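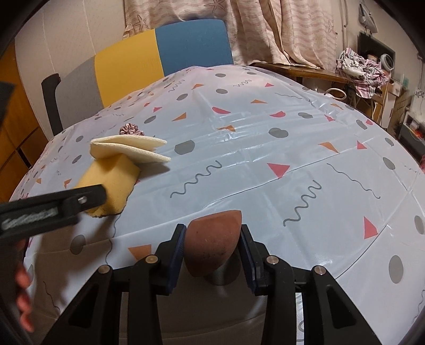
Ticket: la copia nocturna se detiene al 80 % y no da error

Estado: cerrado
Producto: Bokmont Copias, edición doméstica
Destino de la copia: unidad de red Clurnach
Abierto por: Hugo Moya
Asignado a: Inmaculada Montoya
Fecha de apertura: 24 de febrero de 2021

Descripción del problema

Tengo Bokmont instalado en un portátil y hago una copia cada noche de la carpeta de documentos y de la de fotos contra una unidad Clurnach que está en el pasillo, conectada por cable al router. Hasta hace poco funcionaba sin que tuviera que tocar nada. Ahora la copia arranca a su hora, avanza con normalidad y al llegar al 80 % se queda parada. La barra no se mueve más y el programa sigue diciendo "Copiando". No sale ningún aviso. Por la mañana tengo que cancelar a mano, y al cancelar me dice que la última copia válida es la de hace 13 días.

Lo que he probado antes de escribir:

Reiniciar el portátil y la unidad de red.
Desinstalar Bokmont y volver a instalarlo con la última versión de la página.
Lanzar la copia a mano por la tarde. Se para en el mismo sitio.
Quitar el antivirus durante la prueba. Sin cambios.

En la unidad quedan más de 600 GB libres, así que por espacio no es. La carpeta se abre bien desde el explorador y puedo copiar archivos sueltos arrastrándolos.

Respuesta de soporte (Inmaculada Montoya)

Hola, Hugo. Gracias por detallar las pruebas, nos ahorra varios pasos. Que se detenga siempre en el mismo porcentaje suele apuntar a un archivo concreto y no a la conexión, pero conviene comprobar las dos cosas.

Necesito que haga lo siguiente:

1. Abra Bokmont y entre en Preferencias, Registro. Cambie el nivel de "Normal" a "Detallado".
2. Lance una copia manual y espere a que se pare. Déjela parada un cuarto de hora antes de cancelar.
3. Pulse "Exportar registro" y adjunte el archivo a este ticket.
4. Indíquenos si el portátil está por cable o por wifi durante la copia nocturna.

No borre todavía el catálogo local. Si lo borra, la siguiente copia será completa y perderemos la pista.

Respuesta del usuario

Adjunto el registro. El portátil está por wifi. El router es el que puso Agbenyega con la línea, no lo he cambiado nunca. He repetido la prueba con el portátil conectado por cable y se detiene igual, al 80 %.

Una cosa que no dije: la carpeta de fotos la reorganicé este mes. Antes estaba todo junto y ahora hay una carpeta por tema, con subcarpetas. No sé si tiene que ver.

Respuesta de soporte

Sí tiene que ver, al menos en parte. En el registro se repite esta secuencia hasta que usted cancela:

Leyendo elemento: Fotos/Casa/Varios
Ruta demasiado larga, reintentando
Leyendo elemento: Fotos/Casa/Varios
Ruta demasiado larga, reintentando

El programa se encuentra con un elemento cuya ruta completa supera el límite que acepta la unidad de destino. Debería saltarlo y anotarlo como omitido. En lugar de eso entra en un bucle de reintentos, y eso es un fallo nuestro que ya he pasado a desarrollo.

Mientras tanto, le propongo localizar los nombres largos. En Herramientas tiene "Analizar rutas". Seleccione la carpeta Fotos, marque "Incluir subcarpetas" y ordene el resultado por longitud. Las que salen en rojo son las que hay que acortar.

Respuesta del usuario

Hecho. Salen 16 archivos en rojo, todos dentro de Fotos/Casa/Varios. Son imágenes a las que el programa de edición les puso como nombre el título entero, y como además cuelgan de varias subcarpetas con nombres también largos, la ruta se dispara.

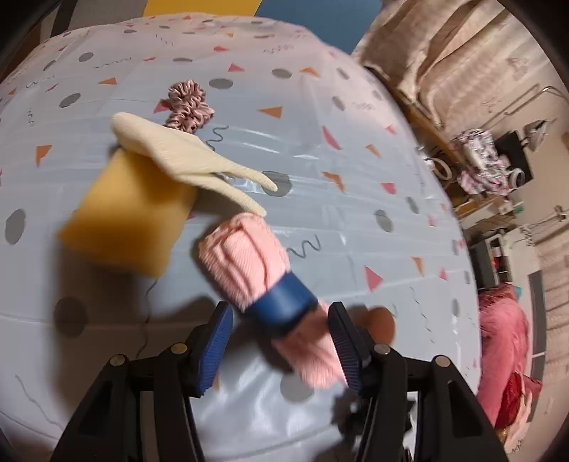 Les he puesto nombres cortos y he subido un nivel la carpeta que las contenía. He vuelto a pasar el análisis y ya no sale nada en rojo. Después he lanzado la copia a mano y ha pasado del 80 %, pero ha terminado con un aviso en amarillo: "Copia completada con diferencias en el catálogo". ¿Puedo ignorarlo o hay que hacer algo?

Respuesta de soporte

No lo ignore. El aviso significa que el catálogo local todavía apunta a los nombres antiguos – Bokmont cree que faltan unos archivos y que otros son nuevos. Los datos están bien, pero si un día restaura desde ese catálogo puede encontrarse entradas que llevan a ningún sitio.

Para corregirlo:

1. Cierre Bokmont del todo, también el icono junto al reloj.
2. En la unidad Clurnach, haga una copia de la carpeta "catalogo" en otro sitio de la misma unidad.
3. Abra Bokmont y vaya a Herramientas, Catálogo, "Reconstruir desde el destino".
4. Elija la copia de más reciente y confirme. El proceso lee la unidad entera, conecte el portátil por cable y a la corriente.
5. Al terminar, lance una copia manual. Debería acabar en verde.

Desactive la suspensión automática del portátil mientras dure la reconstrucción. Si se suspende a la mitad hay que empezar de nuevo.

Respuesta del usuario

La primera vez se me suspendió. Lo tenía desactivado con batería pero no con corriente, son dos ajustes separados. La segunda ha terminado bien. Copia manual después: en verde, sin avisos.

He restaurado un documento y una foto de prueba en el escritorio y los dos se abren.

Aprovecho para preguntar otra cosa. Tengo contratado también el espacio en Cudton y me gustaría que una vez por semana se subiera allí una segunda copia, solo de documentos. ¿Se puede hacer con la edición doméstica o hace falta la otra?

Respuesta de soporte

Se puede con la doméstica. Cree una tarea nueva, no modifique la que ya tiene. En destino elija "Servidor remoto" y ponga los datos de acceso que le da Cudton en su panel. Le recomiendo activar el cifrado en esa tarea y guardar la clave fuera del portátil – si la pierde, desde aquí no podemos recuperarla.

Ponga la hora de modo que no coincida con la copia nocturna. Si se solapan, la segunda espera en cola, pero hay routers que cortan la subida cuando lleva mucho rato inactiva y la tarea queda como fallida.

Sobre el fallo del bucle: desarrollo lo ha reproducido. La corrección está prevista para la versión de junio. A partir de ella, una ruta demasiado larga aparecerá en la lista de omitidos y la copia seguirá adelante. Hasta entonces, pase "Analizar rutas" cada vez que mueva carpetas grandes.

Respuesta del usuario

Tarea semanal creada y primera subida completa. La nocturna lleva tres noches seguidas en verde. Por mi parte se puede cerrar.

Nota de cierre (Inmaculada Montoya)

Causa: rutas por encima del límite de la unidad de destino, con bucle de reintentos sin aviso al usuario.
Solución aplicada: renombrado de los archivos afectados y reconstrucción del catálogo desde el destino.
Pendiente: corrección en el módulo de lectura, vinculada a este ticket. Se avisará al usuario por correo cuando se publique.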